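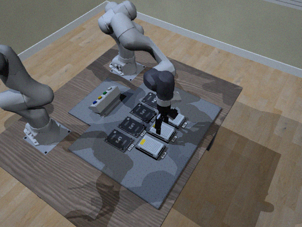 Research News | Robots and Automation

If you've walked past the end office lately and heard groaning followed by cheering, that was the Clavach group watching their well plates go where they were meant to go. They have had a lovely spring of it, and when I asked Polyxeni Balaskas if she could give me a few lines for the newsletter she very kindly gave me most of Monday afternoon and a plate of biscuits as well, so I hope you'll forgive me if this runs on a bit.

Clavach, for those who joined us after the last round-up, is our simulated bench. Everything on it is rendered: the two arms, the wooden table, the button box, the well plates and the holders they sit in. The group uses it to teach an arm to pick up a plate and put it down squarely in another holder, which sounds like nothing at all until you try it. A plate that goes down slightly skewed will perch on the rim of the holder, and everything that ought to happen afterwards goes wrong from there.

What Polyxeni's team wanted to know this year was how much of the trouble came from shadows. Two big arms standing over a small work area throw a great deal of shade, and it shifts every time an elbow does. The learning program sees the bench only through rendered pictures, and the older version had got into the habit of treating the dark edge of a shadow as the edge of a plate. It would come down beautifully, with great confidence, in slightly the wrong place. (I have parked like that.)

The usual cure is to scatter lights about at random during training and hope the program learns to ignore them. The group had done this, and it helped, but it was slow and the program became rather timid, hovering over a plate for ages before it would commit. So they tried something they call paired shading, which was Polyxeni's idea on the train home. Each practice run is recorded once, with all the arm's movements saved, and then the very same run is rendered again under a different light. The program is shown both and is marked down if it would have done something different in the second. The plates haven't moved, so its answer shouldn't either.

They made 1152 of these pairs, all stored on Rolla, which explains why the rest of us had such trouble finding disk space in April. Sorry about that, says Polyxeni, and it has been cleared now.

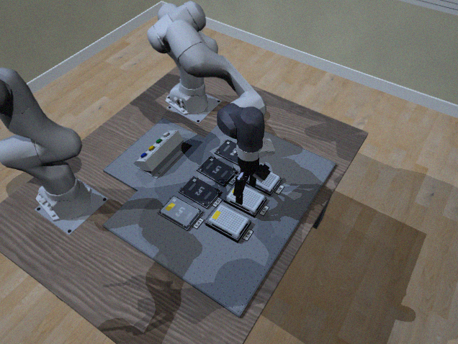
The Clavach bench in simulation, with the gripper above the middle well plate and the yellow tab showing on the nearest one.

Then came the test, which was 100 fresh runs under lights the program had never met. With paired shading it put the plate down badly in 3 of them. I asked whether that was good and was told, very patiently, that the older version had never come close, and that the hovering had nearly gone too, which pleased them almost as much. All three of the bad runs had the plate sitting in shade from both arms at once, so there is clearly something still to be learnt there. One suggestion is to include more runs with the arms folded closely together, and another is to give the program a second view from the far side of the table. Polyxeni favours the first, as it means less rendering.

She was also quite firm that I should say what hasn't been shown. All of it so far is in simulation, and a rendered shadow is a tidier thing than the sort you get from a strip light and somebody's coat on a hook. The plates in these runs are rigid and always the same size, and the far holders were used less often than the near ones, so the results there are thinner. A comparison on a real bench is planned with our friends at Caredby, who have offered us a fortnight on theirs once their own work is finished.

The write-up is being read over by the Kourkoulas group at the moment, and they've already asked for a clearer account of how the lights were chosen for each pair. Once that's in, the team will put the draft on the shared drive for anyone who would like it. They'd be glad of comments, particularly from people who handle plates all day and can tell them which mistakes matter and which you'd simply nudge straight with a finger. Polyxeni is in the end office most afternoons, and I can report that the biscuits were ginger.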